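# Prornix Parallel Gripper Kit: Comparison Notes and Ordering Information

The Prornix kit is a two-finger electric gripper with a wrist camera bracket, supplied for small tabletop arms. Khasawneh Automation carries it alongside the Nivby N2 gripper, and customers often ask which of the two to fit for sorting light packaging. This page sets out what our Trusatbridge workshop found when both were tried on drink containers, and lists the parts, options, and conditions of sale.

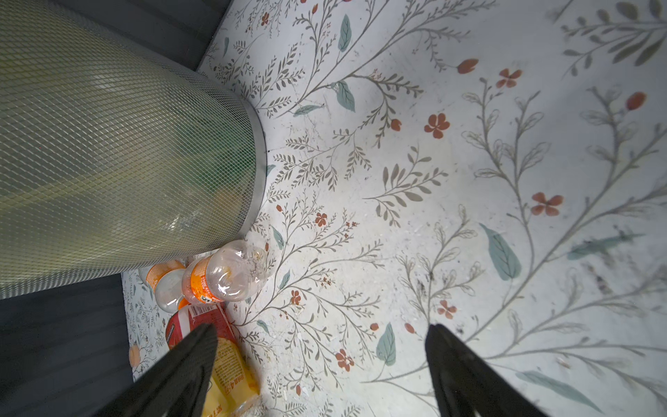
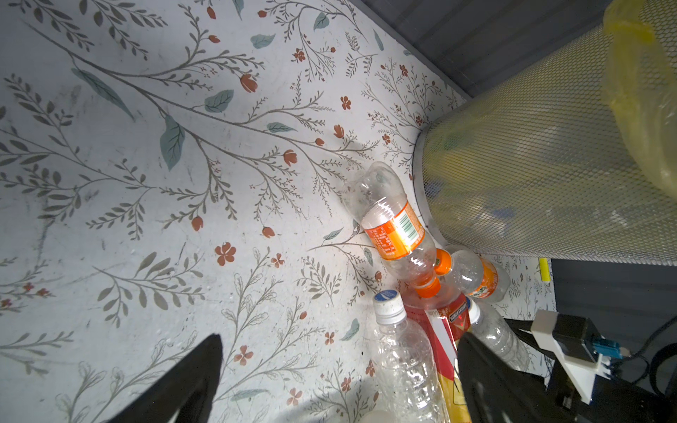 Drink bottles at the foot of the mesh bin, from the wrist camera (both views above).

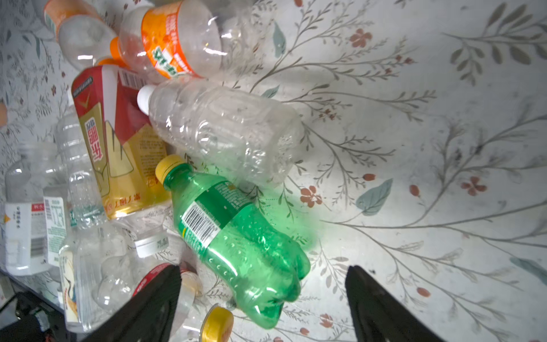
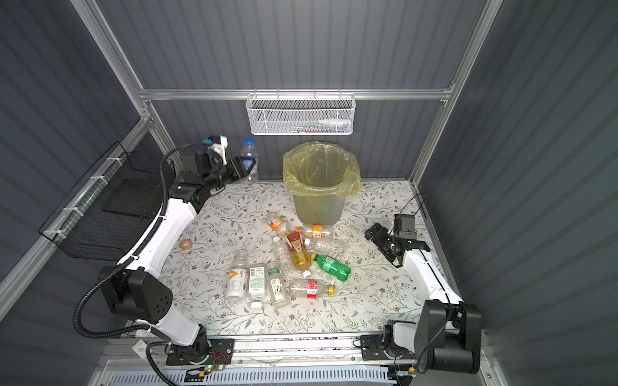
## Scope of the comparison

Both grippers were run on the same model of arm, with the same controller and the same operator interface. The task was to pick up a container, carry it to a bin, and release it. Trials in which the operator stopped the arm for reasons unrelated to the gripper were removed before counting. In all, 3,684 pick attempts were kept, divided evenly between the two products.

Empty plastic bottles are a demanding load for a gripper of this size. The wall gives way under pressure, the body rolls, and the surface is often ribbed. A full bottle of the same shape requires a firmer hold and a slower lift. Customers who handle only rigid parts should expect different results and are advised to request a trial unit.

## Findings

**Grip on thin plastic.** The Prornix fingers close at a steady rate and stop at a current limit set in the controller. At the factory limit, thin bottles were dented more often than we consider acceptable. Lowering the limit to 65 percent corrected this without a noticeable increase in dropped items. The Nivby N2 closes more gently from the start but has no separate limit for the last part of its travel.

**Approach angle.** Bottles lying against a wall or against another object were easier to reach with the Prornix, whose fingers are narrower at the tip. The Nivby fingers are wider and hold a bottle more steadily once it has been lifted, particularly when it is taken near the neck.

**Wrist camera.** Exposure should be fixed before work begins. When it was left on automatic, clear plastic was difficult to make out against a pale patterned cloth, and operators reported that they relied on caps and labels to judge position. A fixed overhead or side camera is recommended in addition to the wrist view. It is sold separately.

**Cabling.** The camera connector on the Prornix bracket faces outward. Leave enough slack for a full turn of the wrist and secure the cable at the last joint only. Two early trials were lost to a cable that had been tied too short.

**Finger wear.** The finger pads on both products were replaced once during the comparison. Pads for the Prornix are held by a single screw. Those for the Nivby are bonded and must be ordered with the finger.

## Recommendation

For mixed containers in a crowded area, we recommend the Prornix kit with the reduced current limit. For bottles presented one at a time, or where items must be held upright for longer periods, the Nivby N2 remains a sound choice and is simpler to set up. Customers using two arms at one table may fit one of each; the controller accepts both, although each must have its own settings file.

## What is supplied

| Item | Prornix kit | Nivby N2 |
|---|---|---|
| Gripper body with fingers | Included | Included |
| Wrist camera bracket | Included | Optional |
| Camera module | Optional | Optional |
| Spare finger pads | One pair | None |
| Weight without camera | 495 g | Around 500 g |
| Controller settings file | Included | Included |

Mounting screws are supplied for the standard wrist flange. Adapter plates for other flanges are made to order, and a dimensioned drawing must accompany the request.

## Trial units and returns

Trial units are available to schools, laboratories, and registered businesses for a period of 33 days. The unit must be returned in its original case with all fittings. Worn pads are not charged. Damage to the finger carriage or to the camera connector is charged at the current repair rate.

Requests should state the arm model, the controller version, and the type of object to be handled. Orders received before noon are confirmed the same working day. The workshop closes for stock count in January, and trial periods that fall within the closure are extended by the same length of time.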